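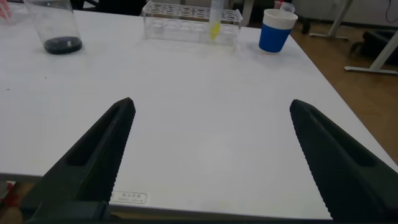 Daly Teaching Laboratories – users' list
Subject: Re: Items left on the white tables
Reading time: 2 minutes

Dear colleagues,

Thank you to those who replied to the notice on shared tables. I am answering the message from Bjarke Bjarnason to the full list, as the same points were raised by several groups.

Bjarke Bjarnason wrote:
> Could the office please confirm what may stay out on the white tables between
> sessions? The current sheet dates from 2005 and mentions only glassware.
> My group keeps a tube rack, a beaker and a paper cup at the back of the table.
> We were asked in July to remove the cup and were then told by the Nuston
> section that cups were acceptable for rinse water. I would also like to know
> whether a tube with liquid in it may stand in a rack with no name on it.

The 2005 sheet is withdrawn. Until the new one is issued, the following applies in Room 1107 and in the Nimik annex.

Racks, beakers and cups in use are to stand along the far side of the table. The front and middle are to be kept clear as the working area. A group may leave one rack in place between sessions. Additional racks go back to the cabinet at the end of the period.

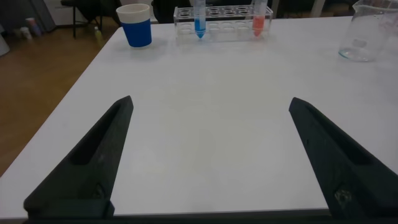
Blue and white paper cup and clear tube rack at the far edge of the table.

Paper cups may be used for rinse water and for used pipette tips during a session. They may not be used to store any reagent, and they are to be thrown away when the session ends. No cup on a laboratory table is to be used for drinking at any time – this includes cups that have just been taken from the sleeve.

Any tube or beaker holding liquid must carry the name of the contents and the name of the group before it is left unattended. Color is not an acceptable means of identification. Two groups working with the same indicator will have liquids that look alike, and the office has no way of telling them apart.

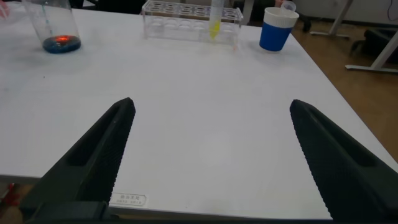 Stirring rods should be taken out of beakers before the beakers are carried to the sink. Please rinse rods separately and return them to the drawer. Labels fixed to the tabletops belong to the room inventory and are not to be removed or written on. If one has come loose, report it to the office and leave it where it is.

Groups that need an exception for work running overnight should write to Asger Vídalín before 10 a.m. on the day concerned. The request should state the table, the contents of each vessel and a telephone number.

The Pukier section will receive a separate message regarding its fume cupboards.

With regards,
Laboratory Office, Daly

Search the archive
Enter keywords

Recent messages
Return of borrowed tube racks
Sink hours, Nimik annex
Nuston section: glass waste collection
Revised key list for Room 1107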